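Clava Craft Room: how the February money went

Hi Kulsoom, and hello to everyone at Mirani who chips in for us. Grab a cuppa, I've got a bit to tell you! 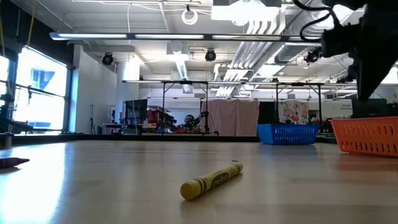 So, the crayons. When I put in for the grant I said we'd sort the colouring supplies first, and we did, before we so much as looked at the paint cupboard. You might remember the old system (a big ice cream tub, everything in together, half of it snapped and the other half stuck to glitter). The kids would tip the lot onto the table and spend ten minutes hunting for a green. Now we've gone to plastic baskets, and I can't tell you how much calmer the start of a session is. You pick up a basket, you put it on the table, you're off.

Of the 700 dollars you gave us, the biggest chunk went on crayons and paper. I stuck with Crayola for the crayons because the cheap ones we bought last time were like drawing with a candle. The rest went on baskets, glue sticks and a good pile of coloured card, plus 2 rolls of butcher's paper that I thought would see us through to winter. They won't. The little ones discovered you can lie down on it and be drawn around, and that was the end of the first roll.

We've had 16 kids on the books this term, up from where we were when I wrote to you last, and most of them come every week. A few are driving in from Pudville, so the word has got around. I've been running the session with one helper, and it's fine until somebody needs the toilet and somebody else needs a bandaid, and then it's a bit of a circus. I'd love to talk to you about a second pair of hands for next term.

Packing up has been my pet project. We do it with the kids now, in the last quarter of an hour. Whole crayons go back in a basket, broken ones go in a jar for melting, and anything that's lost its paper gets a fresh wrapper if one of the older kids is keen (one of them is VERY keen, bless her). Yellow is still the colour that goes missing. I've fished yellows out from behind the heater, out of a gumboot and out of my own handbag.

What didn't go to plan: the shelving. I'd put in for three shelves from Trostex and they're still on back order, so the baskets are living on the end of a table in the meantime. I've kept that money aside and it'll be in the next report with the receipts. Also the lights in there make a shocking glare on a shiny tabletop in the evenings, and I'm wondering about some cheap matte covers if there's anything left over.

Next on my list is the melting day with the broken crayons, using old muffin tins. If anyone at Mirani has a tin they don't want back, please send it my way!

Shared 3 times
2 comments

Kulsoom Pirzada
Thanks for this, a lovely read. Go ahead and price up the table covers and send me the figure. Happy to chat about a second helper too, just ring me any morning.

Pudville Nan
My grandson won't let me bin a broken crayon now, he says they're for the jar. I've got two muffin tins you can have, bit rusty at the corners but they'll do the job. Will drop them in before the next session.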